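Pre-Purchase Safety Checklist: Kairys Two-Arm Home Helper, Simulation Edition
Reviewed for Hamside, June 2018

Welcome, and thank you for taking the time to go through this with me. Hamside has the Kairys package on a trial license from Soreo, and before we say yes to a full year I wanted our comments written down in one place, next to each check, so that whoever opens the file after me can see how we got to each answer. I have gone on a bit in places, I know, but the short version we used in January for the Mundine package left a lot of people writing to me with questions, and I would much sooner answer them here.

Marks used: OK, OK with comment, Hold.

SECTION A – BEFORE ANYTHING MOVES

A1. License, manual and release notes match the installed version.
OK. The manual runs to 196 pages and the index is a real pleasure to use.

A2. Stop command is on the operator's main screen, without opening a menu.
OK. Large, red, and it also answers to the space bar.

A3. Joint speed limits are set before the arms are enabled.
OK with comment. The limits load properly, but they go back to the factory values each time a new room is opened. Please do check them again after every room change!

A4. Room file loads with the furniture fixed to the floor.
OK. We used the attic room for all of our small-table checks, with the orange rug and the skylight. 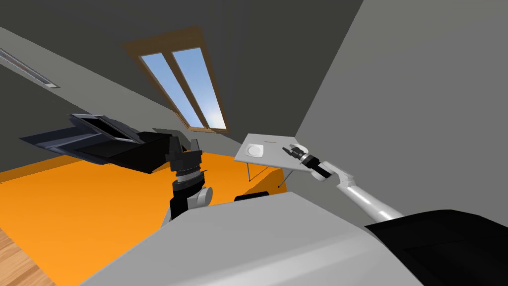 A5. Operator has read the sheet on two-arm work.
OK. It is a friendly sheet and takes only a few minutes, so there is no excuse for skipping it.

SECTION B – ARMS AND GRIPPERS

B1. Each arm can be paused by itself.
OK. I was glad to see this one, as the Mundine package only let us pause both together.

B2. Grippers open fully on command and report their position.
OK with comment. The position report uses a scale from 0 to 96, and I have not found the reason for it anywhere in the manual. It works well enough once you are used to it, but a new operator will ask, so keep a note by the desk.

B3. Contact force warning can be set by the user.
Hold. There is a setting, and it saves, but the warning is shown in the log only. I would like a sound or a colored banner as well – logs are easy to miss when you are watching an arm near a tabletop. Soreo has been asked and was very kind about it.
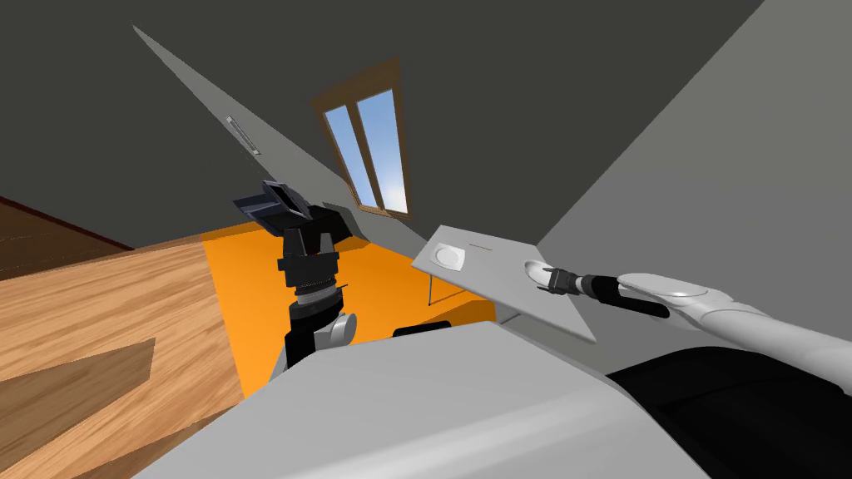
B4. Arm-to-body clearance is checked by the software.
OK with comment. It is switched off by default. Switch it on under Safety, page 2 of the settings, and leave it on.

SECTION C – AFTER THE SESSION

C1. Arms return to the rest pose before the program closes.
OK. You can turn this off, and I would rather you didn't.

C2. Session log is saved with the operator's initials.
OK.

C3. Support contact is posted and answers within the promised time.
OK. Both of our messages were answered the same day, and at good length.

OPEN ITEMS
B3 stays on Hold until Soreo sends the update. A3 and B4 need a line each in our own start-up sheet, which I will add once the wording is agreed. The trial license may be extended while we wait, at no charge to Hamside.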